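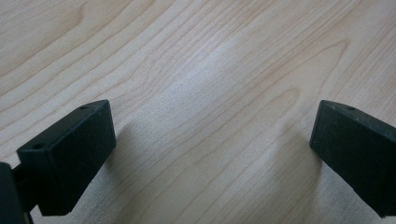 Figure 3. Wrist view with the fingers open over the bare tabletop, nothing held. Frames of this kind are labeled "idle" in the Conar set.

4.2 Idle frames and what they are good for

We had planned to throw the idle frames away. They show two black fingers and some wood grain, and a reader of Section 3 could be forgiven for thinking that a policy has little to learn from wood grain. The first version of our filter (Zuvham, Section 3.4) agreed with that reader and deleted every frame in which the fingers were open and no object lay between them. Training went faster. The resulting policy then closed its fingers on the bare table with great confidence, and kept doing so until Bushra Rizvi stopped the run.

The explanation is dull. With the idle frames gone, the wrist view always held an object whenever the policy was asked for an action, so the policy had no reason to check. It had learned that there is always something to grab. We put the frames back and retrained with the same seed and the same schedule, and the empty grasps mostly went away. We would like to report a cleverer fix but we don't have one.

A second problem was harder to see. Light reflects off the tabletop and leaves a pale patch where the grain is washed out, and the fingers lay soft shadows on the wood beside them. Our object detector, which had never been told about furniture, scored both the patch and the shadows as weak detections. Of the idle frames we checked by hand, 157 carried at least one such false hit. Raising the threshold removed them, along with most of the true hits on clear plastic.
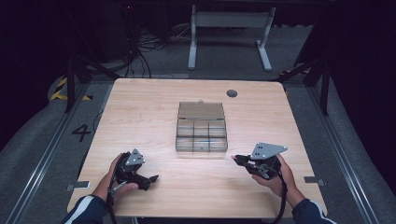
Clear plastic is a fair test of patience for any detector, as the contents of the tray and the table under it show up in the same pixels. We kept the compartment box in the task set anyway. Its tray has 6 cells in 2 rows, so "which cell" is a question with a short answer, and the open lid gives the two hands something to avoid. For this task the wrist views alone were a poor guide to the box, and the head view did most of the work of finding it. Once a finger was near the rim, the wrist views took over again. We did not design this split. It fell out of the attention weights, and we noticed it late.

The final rule, called Mohmand in the code, is simple. An idle frame is kept if the head view from the same moment shows at least one gripper over the table, and dropped otherwise. This leaves 1931 idle frames in the training set. We tried keeping fewer, and the empty grasps came back. We tried keeping all of them and the policy grew thoughtful - it would hover over the table and do nothing, which scored well on safety and badly on everything else.

The rule does assume that the two views share a clock. Ours drifted during July, and the sessions from that month are left out of all results in Section 5. The Clotholm baseline uses no head view, so the rule cannot be applied to it, and we trained that baseline with every idle frame left in.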